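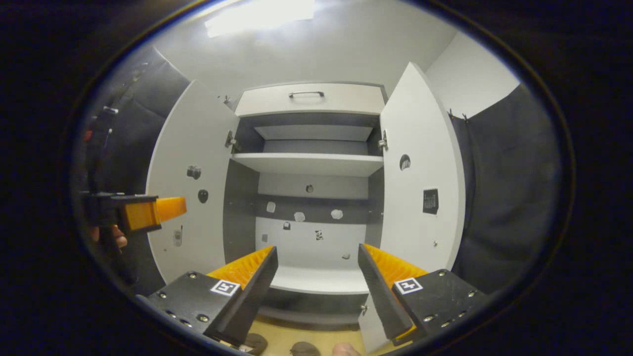 Soft fingers or stiff fingers? Opening and closing a cabinet with hand-held grippers

Project report, Robotics Lab, Brerkbridge

1. What I wanted to find out

When I joined the lab in February I thought the fingers were the dull part of a gripper. The camera gets all the attention, and so does the software, and the fingers are just the bits that touch things. Then I spent an afternoon trying to pull a cabinet door open with a pair of stiff ones and changed my mind completely!

So my question was a small one. If you do the same cabinet jobs with two different sets of fingers on the same hand-held gripper, which set makes the recordings easier to use afterwards? The first set was the orange ribbed ones (I call them the Ezeani fingers, as that's what's written on the bag they live in), which bend round whatever you squeeze. The second set was the Grerkau ones, stiff and straight with a thin rubber face. Both bolt on to the same black plates, so the markers stay where they are and I didn't have to change anything on the camera side.

2. The jobs

I used the white cabinet with the two doors and the drawer on top. There were four jobs: open both doors, close both doors, pull the drawer out by its bar handle, and put a small box on the bottom shelf. The doors were done two-handed, one gripper per hand, and the other two jobs with the right gripper only.

Ngọc Cù and I took turns. She is left-handed and I'm not, and that mattered more than I had planned for (see section 4).

3. How it went

The plan was 400 recordings. We got to 349 before the lab was needed for teaching, and I had to throw away 63 of those, nearly all for the same fault: Otby, the tracking software we use, lost its position halfway through and the path jumped. Most of the jumps came when the gripper went deep into the lower part of the cabinet. My guess is that the camera gets very little to hold on to in there, with so much plain white close to the lens. The ceiling light doesn't help either. I tried a few runs with it off and the tracking got worse, so it went back on and stayed on.

For the drawer, the stiff fingers won easily. The handle is a slim metal bar and you can hook it or pinch it, and either way it comes straight out. The ribbed fingers did it as well but they twisted a little as the drawer started to move, and in the recordings you get a wobble at the beginning that isn't really in your hand at all.

For the doors it was the other way round. A door swings in an arc, and your wrist is never quite on that arc, so something has to give. With the ribbed fingers it's the fingers that give. With the stiff ones they slipped off the edge, or I shoved the whole cabinet sideways (sorry, Ngọc's foot).

The box was a draw. I'd expected the soft ones to be better and I couldn't find any difference worth writing down.

4. Things I'd do differently

I'd mix up the order. We did all the ribbed runs first and then swapped, so by the time the stiff fingers went on we were both a lot more practised. Oluwatosin Okoro, my supervisor, pointed this out on a Monday morning when it was far too late to fix, and he's right that it makes the drawer result look stronger than it should.

I'd also write down who was holding the gripper. Ngọc opens the left door first and I open the right one first, every time, and I only noticed when I was watching the videos back. Working out who was who from the order of the doors took me two evenings.

5. What comes next

The plates are staying as they are, and so is the cabinet. I want to try one ribbed finger and one stiff finger on the same gripper, which Ngọc thinks is daft, and a longer stiff pair for the drawer. Oluwatosin has asked for the cleaned recordings in the shared folder along with my notes on the tracking jumps, so that's my job for the rest of the week.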